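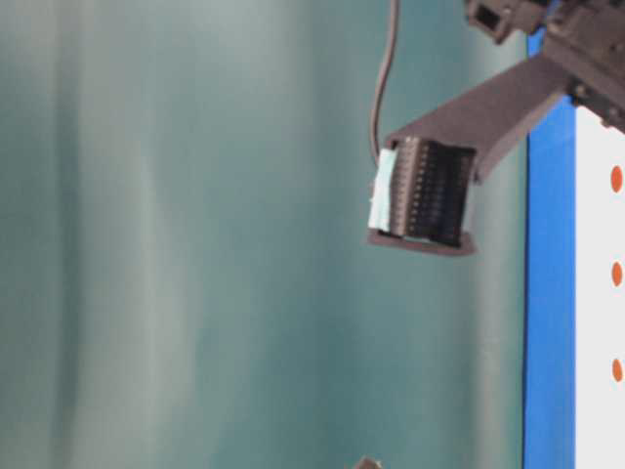
Subject: Re: [ramley-studios] Green for the back rooms, paint or fabric
From: Araceli Peñalver

On the color question, before we get to the money:

> I have the quote from Bezerra for the fabric and it comes to
> $875 with the hems and the header tape. Paint would be a lot less
> but then we have to live with it. Can people say which they
> want? Also, is everybody still okay with the blue-green, or
> do we go back to gray? I don't want to order and then hear
> about it in June.
> Pete

I'm for the fabric, and I'm still okay with the blue-green. A muted aqua is easy to be around all day. Gray made my room feel like a stairwell, and I would not go back to it.

The price looks right to me. I asked Sketov for the same thing last year in a smaller size and they were higher, without hems. Please check that the Bezerra figure includes delivery to the side door. Last time they left the rolls at the front and we carried them around.

Some things to settle before you order:

Fullness. I would ask for one and a half times the width of the track. At double, the folds are deep and the color goes dark in between them. At one and a half you still get a soft ripple, and it takes less cloth.

Weight. The sample marked 9 on the card is the one I liked. It hangs straight without a chain in the hem. The lighter one moves every time the hall door opens.

Length. The floor in the back rooms is not level. I measured from the track to the floor in 3 places in room 19 and got a different number each time. Hem to the shortest one. If the cloth touches the floor it picks up dust along the bottom and has to come down to be washed, and that is a two-person job.

Fading. Both back rooms get sun in the afternoon. Ask Bezerra whether the dye is rated for it. My old panels from Pisedov went pale in a streak where the light came in, and there was no fixing that. Turning them end to end once a year would have helped, so it would be good to have the same heading top and bottom if they can do it.

If most people would prefer paint, I won't hold it up. In that case please get a flat finish. Anything with a sheen shows the roller marks on those walls, and you will see every patch where the old shelf brackets were filled. It will need a primer over the filler and two coats after that. I have a tray, two poles and most of a box of drop cloths that you can use.

One more item. Whoever has the tall stepladder, could you put it back in the closet by the sink? I need it to take down the track in my room and clean it, and I'd like to do that before the new panels arrive.

I can be there after 4 pm most afternoons to help hang them.

Araceli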